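### 3.2 Color naming

Respondents were asked to name wall colors in their own words. Mixed browns gave the most trouble. Of the 45 people in the Catterall group, 31 used two or more words for the dusty rose-browns, most often "mauve" with "brown" or "gray." A flat, computer-rendered surface in this range is shown in Figure 2. Mughal coded the answers on paper, and Mendes checked them against the Omer list. Spelling variants were merged.
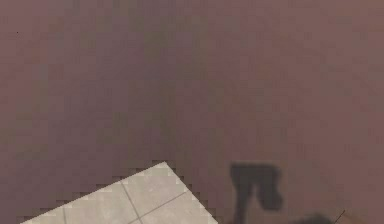
Answers that named an object, such as "brick" or "cocoa," were kept as given and coded separately.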